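Course Handout 3: Perception and Planning for Door Traversal in Simulation
Kalinowski Institute, Mobile Robotics Laboratory
Issued January 27, 2020 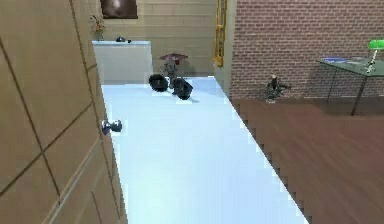
1. Purpose of the Unit

This handout accompanies the laboratory sessions on door traversal. Students will write the software that takes a simulated mobile robot from one room to the next through a hinged door. All work in this unit is done in the Orumia simulator. Transfer to hardware is covered in the June term and is not assessed here.

Students are expected to have completed the unit on coordinate frames and to be able to start, stop and reset a simulation without assistance.

2. Software

Three packages are used.

Orumia provides the rendered camera view, the physics and the reset service. Kakier is the perception package; it receives color and depth images and publishes an estimate of the door plane and the handle position. Driltlow is the motion planner. It accepts a goal for the base or the arm and returns a timed path, or an error code if no path was found.

Do not edit the Orumia world files. Submissions are run against the laboratory's own copies, and local changes will be lost.

3. Perception

The door leaf is estimated first and the handle second. A plane is fitted to the depth points inside the door mask, and the edge farthest from the hinge is taken as the free edge. The search for the handle is then limited to a narrow band along that edge.

Students should note the following difficulties.

Viewing angle. When the door is open and close to the camera, its face is seen at a steep slant. Panel grooves then appear as long diagonals and may cross one another in the image. A line detector tuned on frontal views will often report a groove as the edge of the door. Check each candidate edge against the depth image before accepting it.

Reflective handles. A shiny metallic knob shows small highlights that move with the camera. Color alone is a poor cue. Use shape and position relative to the free edge, and average the estimate over several views.

Bright floors. A pale, nearly featureless floor gives very little for feature matching to work on. Visual odometry may drift while such a floor fills the center of the view. Brick walls and wood-grain floors supply more texture, but a brick pattern repeats, and false matches between neighboring bricks are common.

Changes of floor surface. The boundary between two floor surfaces can be a strong straight line. It must not be entered in the map as an obstacle. Where the height difference in the depth data is below the threshold in the parameter file, treat the boundary as free space.

4. Planning

Driltlow represents the door as a single revolute joint. The planner must be given the hinge axis, the current opening angle and the width of the leaf. The base path is computed with the door held at its current angle. If this fails, the planner searches again with the door angle as a free variable.

Objects beyond the doorway are added to the map as they are observed. Objects with a wide top and a narrow stem need particular care. A two-dimensional map built at one height may record only the stem, and the path will then pass through the space taken up by the top. The same applies to tables, where the legs are thin and the top extends well past them. Project the full height of each object onto the floor plane before planning.

Regions hidden behind the door leaf are to be marked as unknown. Unknown space may be crossed only after it has been observed.

5. Control

The path is followed by the base controller supplied with the course. Students may adjust the gains but may not replace the controller. Speed is reduced automatically within the doorway – this limit is not to be disabled. If the estimated handle position moves by more than the permitted amount between two updates, the arm must stop and perception must be run again.

6. Laboratory Task

Step 1. Start Orumia with the world file assigned to your group and set the random seed to 1012.

Step 2. Run Kakier from the start pose and save the estimated door plane and handle position.

Step 3. Move the camera to each of the other listed poses and repeat. Record the difference from the reference values.

Step 4. Build the obstacle map and request a path from Driltlow to the goal in the far room.

Step 5. Execute the path and keep the full log, including failed runs.

A complete log set contains 79 files. Incomplete sets will be returned without a mark.

7. Submission

Submit the source code, the log set and a written report of no more than 3 pages. The report must state which perception errors occurred, at which poses, and what effect they had on the planned path. Parameter values that differ from the defaults are to be listed in a table at the end of the report.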